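Gathering demos for CPU install, how many is enough?

genby_kid
Posted July 2023
So I'm collecting demos for the Mowat policy, the one that's supposed to pick a CPU out of the tray and seat it in an old Dell. I've got 2,448 clips so far and my thumbs hurt. Same tower every time. Do I keep going or start swapping boards? Wrist view first, then the side camera: 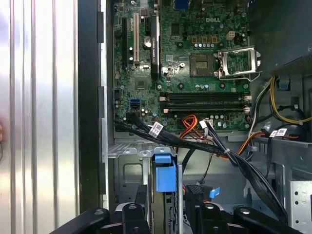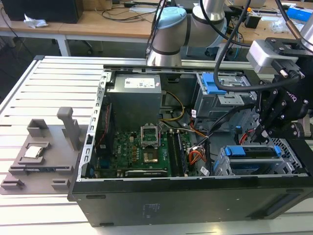

Dell tower on its side, socket open, no CPU in it yet

fuvberg
Swap now! I hit 3,404 on one machine and all mine learned was that machine. Put in a different board and it went hunting for the socket in the wrong corner.

slotA
Disagree. Get one tower working first, then mix. If you change everything at once you can't tell what broke.

fuvberg
Sure, but at 2,448 you're way past first.

nundach_fan
I'd worry more about those black cables across the middle. Do you move them between takes? I shift mine every 31 clips and it helped a ton.

genby_kid
Nope, never touched them, ugh. OK, cables tonight, then I'll borrow a second tower. slotA, I'll keep the sets in separate folders so you can say I told you so.

slotA
Deal. Label the folders this time.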